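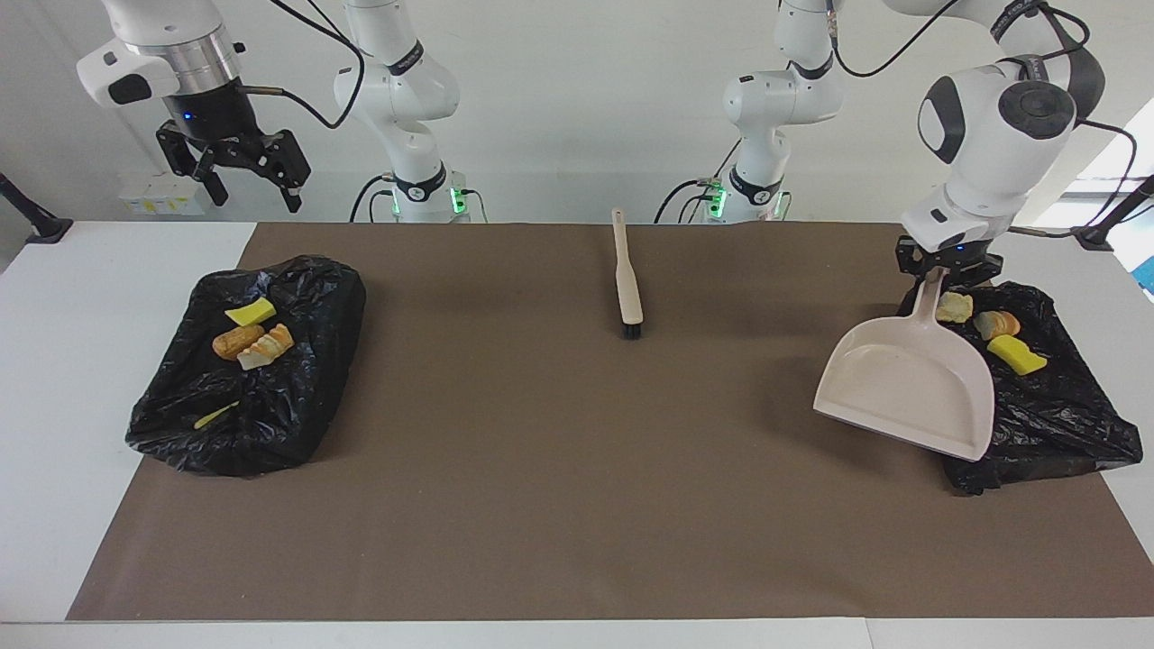

About Neretden

Who we are

Neretden is a cleaning and house-clearing company in the old part of Montoya, two doors up from the bakery. We clean apartments between tenants, shops before they open, and the homes of people who have been meaning to get to it since December. We own a great many brushes and have opinions on most of them.

The company was started by Nelly Cusi and Walter Arango, who met while working nights at the same hotel and disagreed about how to fold a fitted sheet. They still disagree. The sheets get folded Nelly's way on weekday jobs and Walter's way when she is on vacation.

For the first year the firm was the two of them and a station wagon with a bad clutch. There are 14 of us now, and the station wagon has been retired to Walter's driveway, where his neighbors have asked after it in writing.

What we do

Move-out cleans are the bulk of it. We do ovens, windows, baseboards, the tops of doors and that drawer. If your landlord has a checklist, send it along and we'll work from it. If your landlord has a checklist longer than your lease, send that too - Hiba Dabbas reads them for pleasure.

Clear-outs take longer. Kourosh Asadi runs these, and he will walk through the place with you first and ask what stays. He doesn't rush anyone. He once spent an afternoon on a single closet in Nileck and came back knowing a lot about model trains.

We also look after stairwells and shared hallways for 8 buildings on Plivness Street. Tuấn Phí has the keys and would like it known that the bicycles are not supposed to be there.

What we don't do

Roofs, chimneys, swimming pools, or anything with a wasp in it. We don't iron. We used to iron.

Prices

We quote by the job after seeing the place or a decent set of photos. The quote is what you pay, unless the photos left out a room, and people do leave out a room. Supplies are included. Parking is included if you can tell us where to park.

Getting hold of us

The office is open mornings. Ring the bell for unit 256 and give it a minute, as the stairs are steep and whoever answers is probably carrying something. Afternoons we are out on jobs, so leave a message with your street and the size of the place. Nelly returns calls before dinner. Walter returns them after, and talks longer.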